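**Tabla de arce para las piezas de formas, ¿aceite o la dejo cruda?**

**marga_lijas**
Buenas, voy rápido que salgo en nada. Tengo una tabla de arce clarita, la compré en Egilsson de un lote de recortes, 500 x 300 mas o menos. Es para poner encima las piezas de plástico de colores (cubos, cilindros, estrellas, esas cosas) y trabajar formas con los peques del taller. ¿Aceite? ¿Cera? ¿Nada? La veta se ve preciosa así y me da pena ponerla amarilla.

**Tornasol77**
Nada. Arce crudo, lija 240 y a correr. El aceite de linaza te la pone color miel en dos meses.

**spyros_t**
No estoy de acuerdo, crudo coge mugre en cuanto lo tocan cuatro manos. Aceite mineral, capa fina, trapo, esperar una noche, otra capa. El mineral casi no amarillea. En Sirmont lo tienen en lata pequeña.
— Spyros Tsakiris

**Tornasol77**
Mugre, mugre... pasas la lija y listo. La mia lleva desde junio sin nada.

**marga_lijas**
Vale, mineral o nada. Otra cosa: ¿los colores se distinguen bien sobre madera clara? El amarillo me preocupa. Y las estrellas, que no sé si cogerlas lisas o con relieve.

**pilar.gurnau**
Yo uso arce también, con piezas de las básicas.
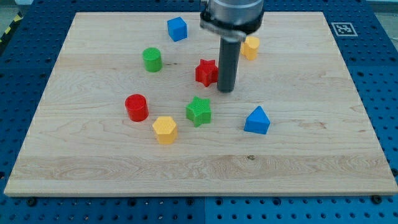
Los colores van bien sobre arce, yo no me complicaría. El amarillo es el que menos salta, cierto, pero se ve, y el hexágono tiene la cara de arriba plana y bien marcada, así que por forma no hay duda. Las estrellas, con relieve: la roja y la verde llevan una textura de rejilla encima y se reconocen de un vistazo. El triángulo azul mejor apoyado en una cara rectangular, en plan casita con su pico. Yo no lo pondría tumbado. Y que no te vendan el juego gigante, con unas pocas formas vas sobrada.

**marga_lijas**
Ay qué bien se ven!! La casita me encanta. ¿Dónde las pillaste?

**pilar.gurnau**
En Gurnau, la tienda de material escolar (de ahí mi nick, trabajé alli dos veranos). Referencia 2972 si no la han cambiado.

**kiko_m**
La 2972 es la vieja, ahora es la 3810. Mismas formas, el verde algo mas oscuro creo.

**pilar.gurnau**
Pues eso, 3810. Gracias kiko.

**Tornasol77**
De plástico sobre arce crudo resbalan menos, por cierto. Otro punto para no echar nada.

**spyros_t**
Con aceite bien retirado no resbala nada. Si resbala es que te has pasado de aceite. Y los cilindros de pie se caen igual si la tabla baila, mira antes que asiente plana. El arce en recorte se alabea.

**kiko_m**
+1 a lo de alabeada. La mía de Grornum vino con casi 3 mm de panza, la tuve que devolver.

**marga_lijas**
Acabo de ponerla en la mesa y cojea de una esquina, porras. ¿Se arregla?

**spyros_t**
Poca cosa, sí. Lija pegada en una superficie plana, grano 80, y frotas la cara de abajo. Paciencia. Luego redondea cantos que los peques se clavan todo. Y aceite por las DOS caras, si das solo una se te vuelve a torcer.

**Tornasol77**
O cuatro topes de fieltro y te ahorras la tarde.

**marga_lijas**
Jaja pues fieltro hoy y lija cuando pueda. Pediré la 3810. Del aceite sigo sin decidir, probaré en el canto de un recorte que me sobró.

**kiko_m**
Sube foto de la prueba cuando seque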